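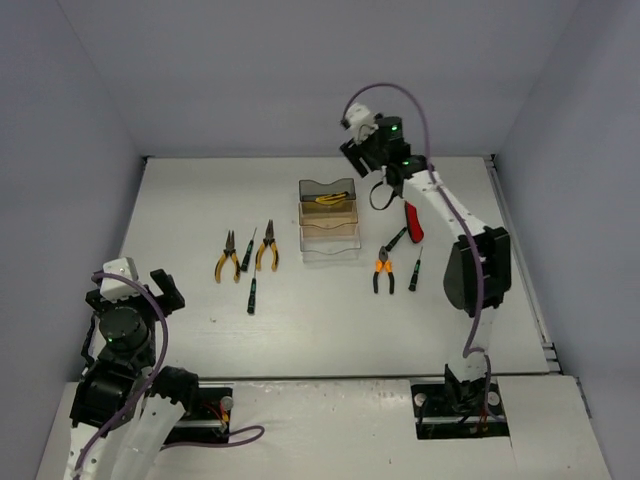
Every toolbox should be a bit too small

I have been renting flats and mending what is in them for 20 years, and I have come to think that most households own too many tools and look after too few of them. The shops would like us to believe the opposite. Walk into any DIY store in September, when the students are moving in, and there is a wall of boxed sets near the tills with more bits in each box than anyone could use in a lifetime.

My first set was one of those. It had 13 screwdriver heads, and I used 2 of them. The rest sat in their slots until the plastic tray cracked and they went into a jam jar, where they stayed through three house moves. I paid for them, carried them and stored them, and got nothing back.

The usual argument for the big set is that it costs less per piece. This is true and beside the point. A cheap spanner that rounds off a nut costs you the nut, the afternoon and sometimes a plumber. My neighbour Esben Thorlacius bought a bargain set the week he moved in and snapped the ratchet on the first bolt of a bed frame. He now owns one good adjustable spanner and borrows the rest from me, and I have no complaint, as I borrow his ladder.

Borrowing is the part we have lost. When I was a child in a small town there was one decent drill on our street. It belonged to Sólveig Bisgaard, and everyone knew which hook it hung on. You took it, you brought it back, and if you broke a bit you bought her a new one. Today each house on a street like that has a drill in the cupboard under the stairs, and most have a flat battery. I don't think people became meaner. Drills became cheap, and asking became more bother than buying.

Some towns have set up lending libraries for tools, and I am in favour of them. The one near me opens for two hours in the evening and charges a small yearly fee. It has its faults. The good sander is always out and the catalogue is a mess. I would still sooner see council money go there than into another recycling bay for the stuff we should not have bought.

People will say that a tool you have to fetch is a tool you won't use, and that small repairs get put off. There is something in this. A dripping tap at ten at night will not wait for the library. So keep the things you reach for every month: a pair of pliers, a couple of screwdrivers, a knife, a tape measure, a hammer. Keep them in a drawer you can open with one hand. Buy them once and pay properly for them.

Everything else can live down the road. I gave away my jam jar last spring, and I have yet to need a star-shaped bit.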